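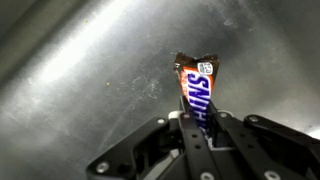
Snickers bar, upright, against brushed steel.

Home education: changes to the record sheet for the new term

The Torkell home education group has revised the record sheet used by member families. The new version replaces the one issued in May and should be used for all entries from September 25, 2022. Entries already made on the old sheet do not need to be copied across.

The main change is to how time is logged. The old sheet had one line per subject, with start and finish times. Most families left the finish column blank, and the totals at the foot of the page could not be relied on. The new sheet is divided into blocks of 30 minutes. Mark a block if more than half of it was spent on the activity. Do not split a block between subjects; enter the one that took the larger share.

Reading aloud, cooking, gardening and errands now have their own rows. They were previously entered under "other", and that box was too small for the purpose. An errand counts if the child had a task in it, such as working out change or reading a bus timetable. Time spent waiting in the car does not count.

Where two children work together, use one sheet and put both sets of initials at the top. Where they work apart for part of the day, use two sheets. Families with a wide spread of ages will probably find separate sheets simpler throughout.

Pyjama days and other late starts should be logged at the time they began - the sheet runs from early morning to evening, and there is no penalty for an empty first column. Do not move entries forward to make the day look more regular.
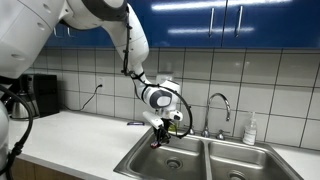
Storage and copies

Completed sheets should be kept flat in a ring binder, newest at the front. The holes are now on the long edge, so binders bought for the old sheet will still fit but the pages will turn the other way. A binder holds almost 60 sheets before the rings begin to catch.

Paper copies can be collected from the shelf by the door at the Inthorpe reading room during normal opening hours. Families on the Grorside side of the river may find it easier to print at home. Print on one side only, at full size. The "fit to page" setting shrinks the blocks and makes them hard to mark with anything thicker than a pencil.

Corrections to the sheet should be sent to Đỗ at the usual group address, with the row name and the wording proposed.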